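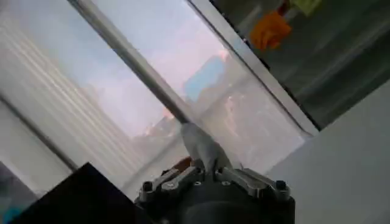
The window of the new Birkness room in Grarnby, with its vertical blind.

Birkness opens a daylight room for second-hand clothes

Grarnby, 23 Sep 2023. The clothing reuse company Birkness has opened a new room for sorting and folding second-hand garments. It is on the upper floor of the Cidiment building and it replaces the basement where the company did this work until April.

The main reason for the move was the light. Under the lamps of the basement it was difficult to see a small stain on a pale shirt, and many garments had to be looked at again in the shop. In the new room the tables stand near to large windows, and a blind can be pulled when the sun is too strong.

"We were looking for a long time, and what we wanted was very simple," says Balthasar Hämmerli, managing director of Birkness. "We wanted to see the real colour of the clothes. A grey shirt must look grey also at four o'clock in the afternoon."

The tables are white for the same reason. A loose thread or a missing button is easier to notice on a plain surface. Every garment is laid flat, the collar is put in order, the sleeves go in and the shirt is folded to a rectangle.

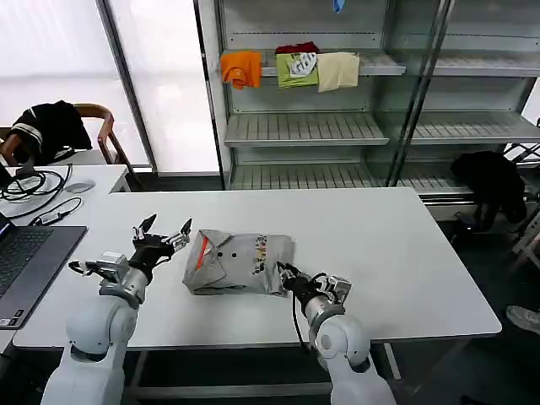
Shirts with a printed motif are folded so that a part of the print stays visible. In this way the customer can recognise the garment on the shelf and does not need to open the whole pile. Birkness expects to prepare about 300 garments in a week, of which 170 will go to the shop in Grarnby and the others to the partner shop Sjögren.

Tiziana Rizzi is responsible for the daily work in the room. She wrote the new folding guide, which has 18 pages and is given to each person on the first day. "Most people believe that they can fold a T-shirt, and I believed it too," she says. "But cotton which was washed many times does not behave like new cotton. You must smooth it with the hand and be patient, also when the wrinkles come back."

The team has six members at the moment. A second working group for children's clothes and household textiles is planned, but the starting date is not yet fixed.
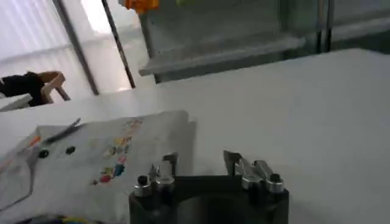

White table top in the Grarnby room, with small coloured squares on the sheet to the left.

Visitors are welcome after registration at the Birkness shop. Clean garments can be given at the shop counter during the usual opening hours. Shoes and bed covers are not accepted.

Contact for the press: Tiziana Rizzi, Birkness, Cidiment building, Grarnby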